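Can a robot do it yet? Frequently asked questions

Last tidied in August. Maintained by Burgi Imhof, with corrections from readers who own more machines than I do.

Start here

Who is this page for?

Anyone who has watched a video of a robot folding a shirt and wondered when they could stop folding shirts. Also for the people who run small workshops, kitchens and labs and get a brochure through the door every month promising that the dull jobs are over. I get those brochures too. I used to look after the benches in a teaching lab, and now I advise small firms on which machines to buy, which mostly means advising them on which machines to leave in the catalogue.

Do you sell robots?

No. I was once offered a commission on the Dranow and turned it down, mainly after seeing the Dranow.

What do you mean by "do it yet"?

I use three grades. "Yes" means you can buy it, switch it on and go to lunch. "Sort of" means it works while someone stands next to it. "Ask again" means it works in the video. Most of the post I receive is from people who bought a "sort of" believing it was a "yes".

At home

Can a robot hoover my floor?

Yes. This is the great success of the trade and we should give it its due. It will also eat a sock, a phone charger and the fringe of any rug you are fond of, so you will spend a while each morning picking things up before it starts. Riaan Buthelezi wrote to say that his house has never been tidier, and that he did all of the tidying.

Can it do the stairs?

Ask again. There are machines that climb and there are machines that clean, and I have yet to meet one I'd trust to do both with me standing at the bottom.

Can it load the dishwasher?

Sort of, if you have a lot of patience and one kind of plate. The trouble is that a dishwasher is a puzzle with a different set of pieces every night. A person solves it badly in two minutes while talking about something else. A machine has to find each item, work out which way up it is, choose a place to hold it and then choose a slot, and the gravy boat undoes the lot.

Can it fold laundry?

Sort of. Towels are coming along nicely. T-shirts are possible if they arrive the right way out, so whoever undressed has to be brought into the project as well. Fitted sheets remain beyond robots, and beyond me.

Can it cook?

It can stir. Stirring machines are very good and have been for years. Chopping is fine if the carrots are all much the same. Anything that involves tasting, or noticing that the smell has changed, is still yours.

Can it put the bins out on a Wednesday?

I would have thought this was easy, having only the one journey in it. Then I counted what was in my own journey: a gate latch, a gravel path, a neighbour's car and a lid that blows open. Ask again.

At work

Why are factories full of robots if they can't load a dishwasher?

Factories were rebuilt around them. The part arrives in the same place, facing the same way, every time, and the arm repeats itself until someone retires. If you're willing to rebuild your kitchen so that every mug turns up on a rail with its handle pointing north, I can recommend several very good arms.

What about small jobs at a bench?

This is the question I'm asked most, and it's where I spend most of my own time, so forgive a longer answer.

Bench chores sound ideal. You have a flat surface, decent light, no stairs and no dog. The objects are known in advance. My favourite test is putting glass test tubes into a rack, a job I did for years with half my mind on the crossword. There's a tube lying on the mat and there's a rack with square holes in it. Pick up the one, stand it in the other, repeat.

Look at what's in that chore, though. Clear glass is close to invisible to a camera; what shows is mostly a few bright lines along the edges, and the rest is whatever colour the mat happens to be. The tube is lying down and has to end up standing, so somewhere on the way it must be turned. Two flat fingers have to close on something round and slippery, hard enough to keep it and softly enough to keep it in one piece. Then it has to go into a hole not a great deal wider than itself, next to others that are already in.

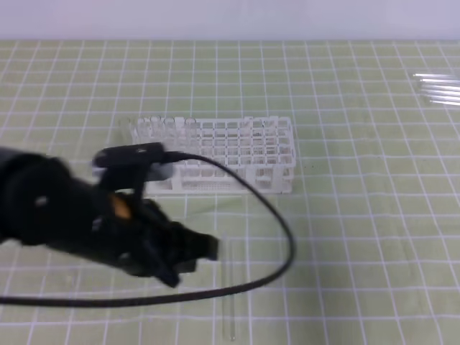

My own fingers did all that without a meeting. They felt the rim touch the edge of the hole, gave a small wiggle, and in it went. The wiggle is the hard part. A good deal of clever work in the past few years has gone into wiggling, and I say that with respect.

So what grade does the test tube job get?

Sort of, and a better sort of than it used to be. If the rack is fixed, the tubes are all one size and you lay them out politely, a decent arm will fill a rack with the odd miss. If you tip them out in a heap, as people do, it slows right down, and the misses get more interesting. Maribel Quispe, who runs a water testing room and has strong views, tried it with 30 tubes of her own and reported that she'd finished her half of the bench, made tea and come back to watch.

Isn't it still worth it if it works all night?

Sometimes. A slow machine that doesn't need to go home is a fair bargain, as long as a failure at two in the morning is a small one. Ask the seller what happens when it drops something. If the answer is that it doesn't drop things, end the call. If the answer is that it stops and waits, work out how much of the night it is likely to spend waiting.

Can a robot sort screws, bolts and other small parts?

Yes, if it's a purpose-built sorter, which is a vibrating bowl with a good education. Sort of, if you mean an arm with a camera. The bowl has been doing this since before my father had a workshop and doesn't need a software update.

Can it pack boxes?

Yes for boxes of identical things. Sort of for mixed orders. Efraín Correa packs pottery for Ccori and tells me the arm they tried was excellent at lifting the bowls and had no idea at all about crumpled paper. Nobody has trained me on crumpled paper either, but I seem to have picked it up.

Can it wipe down a bench afterwards?

Sort of. It will wipe where you tell it to wipe. It's weaker on the subject of whether the bench is clean, and will cheerfully spread a spill into a larger and thinner spill. I've had human assistants with the same outlook.

Buying and borrowing

What should I ask before I buy?

Ask to see your own chore done with your own things. Bring them in a bag. Ask for the whole run, including the bit where the salesperson reaches in. Ask how long it takes to teach it a second job, and who does the teaching. And ask about cables. Every arm I have worked beside trails at least one, and sooner or later that cable wants to be where the work is.

A seller told me their machine managed 1,000 picks without a mistake. Is that good?

It's lovely. Ask what it was picking. A thousand foam cubes from the same tray tells you about foam cubes. I would sooner see 13 goes at the awkward thing you actually own, with the lights as they are in your building and the window open.

Is the Gemari any better than the Stondden?

The Gemari is quieter and the Stondden is easier to fix. Both will do the same chores to much the same grade. If you have someone handy on the staff, get the Stondden. If you have someone with headaches, get the Gemari. I have no further loyalty to either.

Will it pay for itself?

Count the minutes you now spend on the chore, then count the minutes you'll spend setting out the chore so the machine can do it. Walter Taipe did this properly, with a notebook, for his seed-packing shed. He found he'd be swapping a job he disliked for a slightly shorter job he disliked more. He bought a better stool.

The big questions

Will a robot take my job?

I can't answer that for everyone and I distrust people who do. For bench work, what I've seen is that a piece of the job goes and the rest stays, and the piece that goes is seldom the one you'd have chosen. The machine gets the regular bit. You get the irregular bit, plus the machine.

Why are hands so hard?

We notice them so little that we never wrote down what they do. You can find a key in a coat pocket without looking, tell it from a coin and turn it the right way round before it's out. Try writing instructions for that. I did once, for a talk, and gave up at the lining.

When will my answers change?

Some already have. Towels were an "ask again" when I started this page and I moved them up with a light heart. Test tubes went up a grade as well. I suspect simple tidying will be next: toys in a box, tools on a wall, that kind of thing, where a near miss does no harm. Glass, liquids and anything belonging to a teenager will take longer.

You said my machine was a "sort of" and it's a "yes". Will you correct it?

Gladly. Send me one unbroken recording of the chore from start to finish, at normal speed, and leave the kitchen in whatever state it was in. I reply to everything within 30 days, usually in the evening, after I've done the washing-up.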